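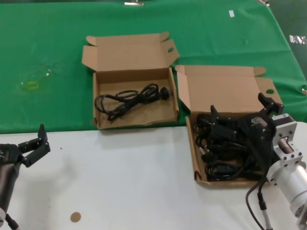 Coiled black power cable in a shallow cardboard box, lid folded back

Best way to store and label spare cords so I stop buying duplicates?
Posted in Home & Organizing, November 2018

mukton_moves
OK so I need some help before I lose my mind. We just moved to Merbridge and I have unpacked pretty much everything except the cords. I own a LOT of cords. Power cords, phone chargers, the thing that goes to the old printer, extension cords, you name it. For the last ten years they've all lived in one big plastic tub and every time I pull one out, six more come with it. I swear they tie themselves.

What pushed me over the edge is that I went to hook up our Vainio lamp (the floor one, with the adapter that plugs in at the base) and couldn't find the adapter anywhere. Bought a new one for 16 bucks plus shipping. Two days later, there's the original, in a bag with the Christmas lights. Of course!

I'm thinking of going with small flat cardboard boxes, one cord to a box for the important stuff, and stacking them on the closet shelf. I've got plenty left from the move. But my sister-in-law says cardboard is a terrible idea and I should be using zipper bags. Also how do you all label things? Tape falls off on me every time. And is it bad for a cord to be wound up tight for years? I've heard both.

Closet is inside the house, if that matters, and the shelf is only 2 feet wide.

Cukance_Carol
Cardboard is fine inside the house! I wouldn't do it in a garage or a basement (bugs, damp, mice, ask me how I know) but a bedroom closet, sure, go for it. I've had mine in shoe boxes since forever.

On the winding – loose is better. Don't wrap it around your hand and elbow like my dad always did, and don't bend it sharp right where it goes into the plug, that spot is where they always crack. Just let it fall into loops about as big as a dinner plate, or smaller if it's a thin one, and lay it flat. If it fights you, flip every other loop under and it'll calm down. A strip of hook and loop tape holds it together. I bought a pack of 200 of the little precut ones and I'll be leaving them to my grandchildren.

For labels, write on the box AND put a tag on the cord. People forget the second part and then the cord gets out of its box and you're right back where you started. I use those paper tags with string from the office store. Write what it goes to, like "living room lamp" or "old printer," and skip stuff like "black cord" because they're ALL black. For adapters I also write the volts and amps in silver marker right on the brick so I don't have to squint at that tiny print.

And put the label on the short end of the box if you're stacking them, so you can read it without pulling down the whole pile. Took me way too long to figure that one out.

tub_of_wires
just throw them out. if you haven't used it in a year you don't need it

patchpanel_pete
Please don't just throw them out, lol. Plug each thing in first and make a list of what goes with what. Anything with cracked insulation or bent prongs goes, no matter how much you like it. Lots of towns take old cords with the electronics recycling, so call and ask before you put them in the trash.

I'm with your sister-in-law for the small stuff though. Phone chargers and short USB cables do great in zipper bags, standing up in a drawer like file folders. The boxes make more sense for anything with a big chunky plug or an adapter. With a narrow shelf I'd go one stack for the kitchen, one for the office, and hang the extension cords on a hook someplace else, they eat up too much room.

Also, keep the lids attached if your boxes have them. Mine came off and now they're behind the water heater.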